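**Subject:** Re: [handling-rules] Draft 3, clause 7: grip checks before a lift

On June 27, 2021, the Belham group wrote:

> We think clause 7 is ready to go out for comment. In short: a pick counts as "secure" when the wrist camera view shows the item touching the gripper and clear of the work surface. Simulated runs may be used in place of bench runs for soft produce, provided the same view is saved for each one. We ran 1,192 simulated picks at Ralell under this wording and had no trouble applying it. Unless there are strong objections, we would like to freeze the text.

I have an objection. I don't know if it's a strong one.

"No trouble applying it" tells me the rule is easy to tick off. It doesn't tell me the rule catches anything. I went through 216 of the saved views from the Ralell set, and in 15 of them I could not say what the clause wants me to say. All 15 were marked secure. When I asked how, I was told the simulator's contact flag was on. Fine, but then the check is the flag, and the clause should say so and stop pretending a person looked at something.

> ...shows the item touching the gripper and clear of the work surface

Touching where? An apple lying against the edge of a pad is touching. So is one squeezed between two pads. Those are two very different states just before the arm moves, and draft 3 gives them the same word. The old Were guideline at least asked for contact on two opposing sides. We dropped that in May to keep the clause short, and I still think that was a mistake.

As for "clear of the work surface", a single view with no depth and hardly any texture in the background is a poor way to judge it. Take this one from the set:
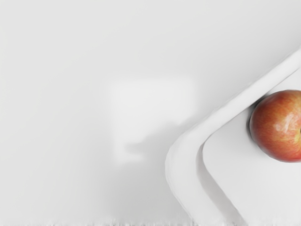 *Ralell set, simulated. Red apple against the inner pad, part of it out of view on the right.*

Would you sign for that? I can see contact with the pad and the outer finger. I can't see the far side of the fruit, and the big pale area to the left gives me nothing to measure a gap against. Maybe the grip is perfectly good. The clause asks me to certify it from this, and I wouldn't.

What I'd want before any freeze:

- "Secure" needs contact on opposing sides, with both contact areas in view or reported by a sensor that has been named in the test record.
- If a simulator flag is used, record it as a flag. Don't file it under visual checks.
- Add a third result, "not determined", and report how many there were.
- Simulated runs can support bench runs for soft produce. They shouldn't replace them until somebody shows the two agree on bruising and slip. I've asked for that comparison twice.

I know Bustema wants something they can cite in their purchase specs, and a short clause is easier to cite. They'll be citing it after the first crate of dented fruit, too.

Can Belham post the other views for those 15 picks, if any were saved? I'll hold my vote until then.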